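The House on Parsons Street

The architect Bohdan Hrytsenko built one house in his life that anyone remembers, and for sixty years the town of Dullham did its best to forget it. It had a staircase on the outside, going up to a door that opened onto a wall. It had 11 chimneys and two fireplaces. The dentist who ordered it moved in one April, bumped his head on the ceiling of the breakfast room, and moved out again before the plaster was dry.

Then a magazine called it a masterpiece, and Dullham found it had always thought so.

Kobina Agyeman was hired as the guide. He had applied to be the bookkeeper, but the man who interviewed him liked his voice. He was given a blue jacket, a ring of keys and a speech of 1056 words, written by Pylyp Horobets of the Tourism Office, who had never been past the front hall on account of the stairs.

"On your left," Kobina would say, ten minutes into every tour, "the famous blind door. Hrytsenko meant it as a symbol of the unknowable."

He said this 200 times before the old man in the raincoat put up his hand.

"It was a bathroom," said the old man.

"I'm sorry?"

"Behind the door. There was going to be a bathroom. The dentist wouldn't pay for the pipes."

The group looked at Kobina. A woman from Stirnum who had been taking notes crossed something out.

"And the chimneys?" asked Kobina, who knew he shouldn't.

"He got a price on them."

The old man's name was Illia Kushnir. He had carried bricks for Hrytsenko when he was fifteen, and he had paid full admission, a fact he brought up twice. Kobina took him down to the ticket office afterward and gave him tea in a souvenir mug. The handle was shaped like the outside staircase and couldn't be held by anyone with fingers.

"Was he a genius?" Kobina asked.

Kushnir thought it over. "He was very late," he said. "With everything. He wore the same coat all winter and he owed my father for a wheelbarrow. But he'd come up the scaffold in the evening when we were packing up, and put his hand flat on the wall, and stand there. I don't know what you call that."

Kobina didn't know either, and there was no room for it in the speech.

He reported the bathroom to Pylyp Horobets, as was his duty. Horobets took it badly. The brochures were printed. The unknowable was on the tea towels. A professor named Réjean Kennedy was coming all the way from Brultus to speak on the blind door for an hour and a half, and his hotel could not be refunded.

"Could it be both?" Horobets asked finally. "A symbol, and also a bathroom?"

"I suppose most bathrooms are," said Kobina, and was told to take the afternoon off.

The next morning he led his first group up the outside stairs in a light rain. They stopped at the top. He had the line ready — either line, he hadn't decided — and they stood waiting with their phones out.

"On your left," he said, "is a door."

They looked at it for a good long while. One of them reached out and laid a hand flat on the wall beside it. It was the best tour he ever gave, and there were two complaints.

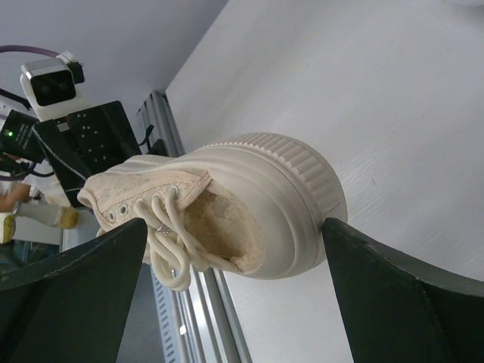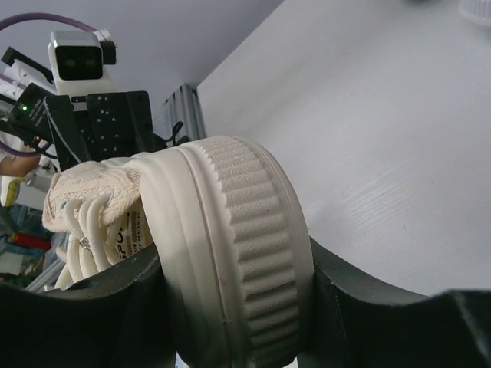
Off-white and thick in the sole.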